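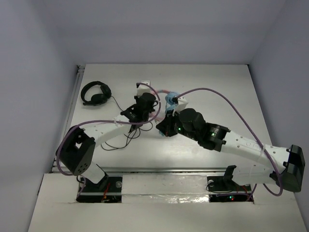
Slide 1. Title, and a few words before I start

Good afternoon, thank you for coming after lunch. The title is "Reading aloud in a language that is not yours". I will speak for 40 minutes and then we have time for questions.

(Wait until the door is closed. Drink water. Do not begin with an apology for my accent, I did it last year and it took away the strength of the first minute.)

Say: I learned English at school from a book with very few sounds in it. I could read a newspaper before I could order a coffee. When I moved to Jasbridge, I joined a reading circle at the library, and we had to read aloud, one page each. This talk comes from that circle.

Slide 2. What happens in the mouth and in the head

When we read silently, we can jump over a word. We see its shape, we guess, and we continue. When we read aloud, the word must come out. So every word that we only half know becomes visible to us and to the others.

I want to say clearly that this is uncomfortable. In my first months I read a whole page and at the end I could not tell what the page was about. All my attention went to the sounds. Many people in the circle told me the same. It gets better, but slowly, and it comes back when the text is difficult.

(Ask the room: who has read aloud to a child in a second language? Take two answers, not more.)

Slide 3. The stress problem

Put the list on the screen: comfortable, vegetable, hotel, develop, photograph, photographer.

Read the list first with the wrong stress, the way I used to say it, and then with the right one. People laugh usually at "vegetable". Let them laugh and go on.

The main point: a wrong vowel is often forgiven by the listener, but a wrong stress can hide the whole word. I said "deVElop" as "DEvelop" for years and people were looking at me politely. If you have only ten minutes for preparing a page, mark the stress in the long words with a pencil and leave the rest.

Slide 4. Where to breathe

In my language the comma follows the grammar. In English it follows partly the grammar and partly the breath, and the writers do not agree among themselves. So I stopped trusting commas. I take a pencil and put a small line where I want to stop.

Show the page from the Laskowska reader, the one with the long sentence about the river. It is 31 words until the first comma. Read it once without a pause (I must practice this, last time I lost my air before the bridge). Then read it with two pauses.

Ask: which one did you understand?

Slide 5. The children's evening

Tell the story of the Wondadetti evening. This is our reading hour for families, in the small room upstairs, beginning at 6:30. Each reader brings a picture book in any language and reads it twice, first in the original and then in English, or the other way around.

In September I read a book about a goose. A girl in the front row corrected my "th" in every sentence. After some pages I began to wait for her correction, and then all the children were saying the word together with me. It was the best reading I have done and I had not planned any of it.

(If the time is short, cut the next paragraph.)

Children do not listen to the accent very long. They want to know if the goose gets home. Adults listen in the same way when the story is good, only they are more polite about it. So choose a text which you want to finish yourself.

Slide 6. How to prepare one page

Speak slowly here, people write this down.

Read the page silently for the meaning. Look up only the words that stop you.

Mark stress and breath with a pencil.

Read it aloud alone, standing. Sitting makes my voice small.

Record it on the telephone and listen the next day. On the same day I hear only my mistakes.

Read it to one person.

Our circle uses a page of 13 lines for the beginners. It looks like very little. For the first time it is enough.

Slide 7. The Starnus notebook

Hold up the notebook. Starnus is the name we gave to our common word list, after a misprint which everybody liked. Each member writes the words that caused trouble, with the date and the sentence. We do not write the translation.

Pass it around and ask for it back before the questions.

Slide 8. Questions

If there are no questions, ask them which word in English they avoid. Mine is "rural". I will try to say it once.

Leave the library address on the screen. Collect the pencils.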